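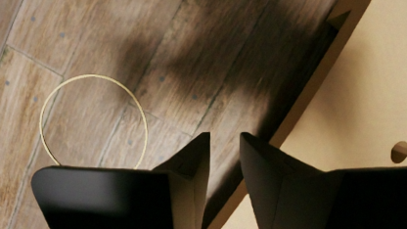 Sadia Dhanial asks if the winter shares are still on this year. Yes!! Sign up sheet opens tonight, sorry it's late

Threads › Janjua Farm › Winter CSA

Home Posts Replies Media

15 November 2022

317 shares this time. Was 191 last winter so pls be patient with us at pickup

What's in them – carrots, beets, storage onions, kale till it quits. Squash while it lasts. No potatos, blight got most of ours

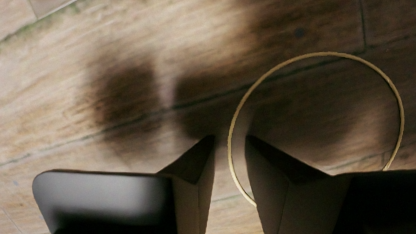

Eggs are a seperate add-on. Half dozen or nothing, hens are slowing down

Pickup is the Ovano lot again, NOT the farm. Gate will be shut. Bring your own bags, we're out of boxes

Work shares: 6 spots, all wash & pack, cold hands guaranteed. Message Silvana Mendonça, not me, I lose messages

Bread class moved to January. Daniyal Baloch still teaching it. If you paid already you're still in

Farm dinner – full. Waitlist is long. Will do another one when the greenhouse is cleared out

Ok back to the carrots. Sheet goes up after supper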